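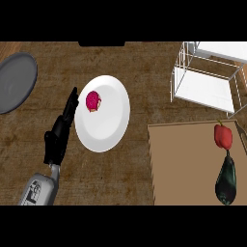 Plates on the wooden tabletop.

I have gone completely overboard on plum jam this October and I regret nothing! My neighbor Hammad Jadoon has a tree that leans over our fence in Flostwood, and he told me to take whatever I could reach. I own a ladder. I could reach a lot.

So I started with 900 grams of plums (stones out, skins on — the skins give you that gorgeous color) and 798 grams of sugar, which sounds oddly exact, but that was all I had left in the bag. Lemon juice, a pinch of salt, and then you leave it all in a bowl overnight. Please do the overnight part. The syrup by morning is so good I was spooning it over yogurt before I'd even found the big pot.

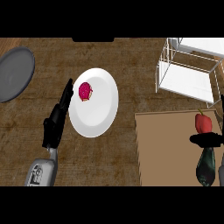

It filled 4 jars and I've already given 2 away. Essam Benmoussa swears by a bit of cardamom, so the next batch is getting that, and I want to try one with the little yellow plums they sell at Gilani if they haven't run out. Has anyone made jam with those? Do they need less sugar? Tell me everything!

Filed under: Jams & Preserves, Fall Kitchen
4 comments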